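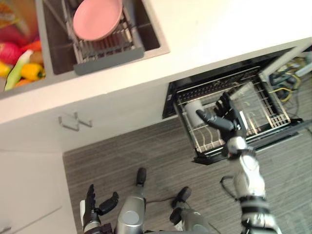
House rules for a robot at the dishwasher

When I started to work with humanoid robots, I thought the rules would be the easy part. You write them one time, you print them, you hang them on the wall. Now I have rewritten our kitchen rules so many times that I don't remember the first version well, and I think the present one is good enough to share. My company is called Prisasis and it is small. We teach robots to do housework, and most of my days go to dishes.

Our rules come from two places. The general part we took from a safety guide that our partner Bavthorpe uses in its own halls. The kitchen part we wrote ourselves, because a guide for a hall does not tell you what to do with a cup.

Who may stand where

When the motors are on, no person puts a hand inside the reach of the arms. This sounds clear, but in a kitchen it is very easy to forget. You see a cup standing a little crooked in the rack and your hand goes to it alone, as it would go at home. So the rule says: first stop, then wait for the word "free" from the operator, then touch. The word must be spoken. A nod is not enough. I was against this point in the beginning, I found it too military, and I was wrong.

The person with the stop button does nothing else. No phone, no notes, no talking about lunch. We change this person every 43 minutes. It is a strange number, I know. It is the length of the recording block we used in our first project, and we never had a reason to change it.

The open drawer

A pulled-out dishwasher drawer is the thing I worry about most in the whole kitchen. It stands in front of the cabinets at the height where the robot's arms work, and the feet are on the floor not far from it. Our rule is that the drawer is either fully open or fully closed before the robot gets a command. Half open is not allowed. The robot also does not lean on it, and it does not step while one of its hands is inside the rack. If it has to change its place, the hand comes out first, up and then back, and only then the feet move.

For the fingers we have a similar rule. The hand goes in open, from above, and closes only when it is next to the object. The tines of a wire rack are thin, and a finger can go between them without any problem on the way in. On the way out it is another story. Last July we bent a tine like this, and it was me who was operating.

Cables

I must be honest about our own kitchen. Next to the dishwasher there is a gap where you can see wires and a metal bracket. The rule in our document says that every opening near the work area is covered before the session. It is written there as number 12, and we do not fulfill it yet. The cover is ordered from Procházka, who made our cabinets, and I will write here when it is mounted. Until then we treat the gap as a closed zone for the hands of the robot and for ours.

The cables on the robot itself are checked before every start. A loop that stands away from the arm can catch on a handle, so we move the arm slowly once past the drawer handle and watch the loop.

Dishes and other objects

We do not use glass or knives in training. One plate or cup is enough for learning a movement, and I do not like to see beginners fill the whole rack. Toy vegetables stay in their container when the task is dishes. After a session everything goes back to the same place, so that the next person does not search.

Writing it down

Every stop is written in the log, also the ones that look silly. We have now 122 stops in it from roughly 3,000 attempts. Of these stops, 70 were pressed by a person and not by the software. A colleague from another firm told me this is too many. For me it is fine. I prefer a person who presses early and feels a little embarrassed.

The document is four pages long. We keep it in our Prellia folder together with the log, and everyone who enters the kitchen signs the first page. If you have similar rules, especially for drawers and doors, please write to me. The part about the oven is still missing, and I have only the title for it.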